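**Moving apartments – how do I pack books without killing my back?**

posted by Burneo

I'm moving to Vedstead in January, into a place up 4 flights of stairs with no elevator. I have way too many books, mostly hardcovers. The mover quoted me by weight and came up with 2,466 pounds for everything I own. Do I use boxes or plastic bins? I don't want to buy a lot of stuff I'll throw out later.

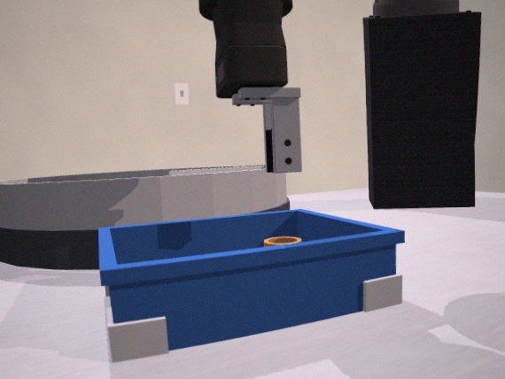

Lemico

Small boxes. The liquor store gives them away if you go early on Sunday. Bins are fine for clothes but people always overfill them with books.

Nair

Agree on small boxes, but get the size right. The 1.5 cubic foot ones are sold as book boxes. Keep each one to up to 40 pounds and tape the bottom with 2 strips, then one across.

Lay big hardcovers flat. Stand the rest up spine to spine, the way they sit on a shelf – never with the page edges facing down.

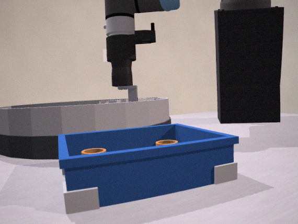
Fill any gaps with crumpled paper so nothing slides. Write the shelf name on the side of the box, because the top gets covered once you stack them.

Also look at Media Mail before you pay a mover by the pound. I sent 659 pounds of books that way and it was cheaper – slow, though. Check the current rates first. 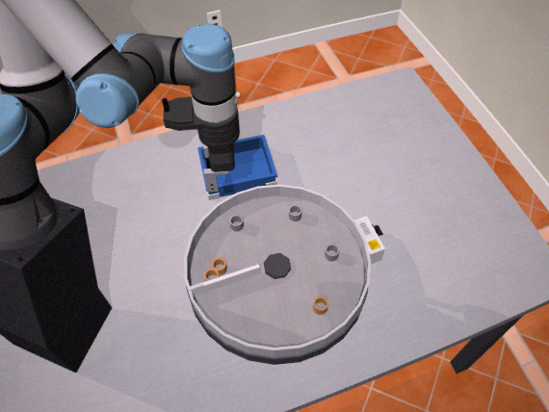 *Table and arm, seen from the side of the base.*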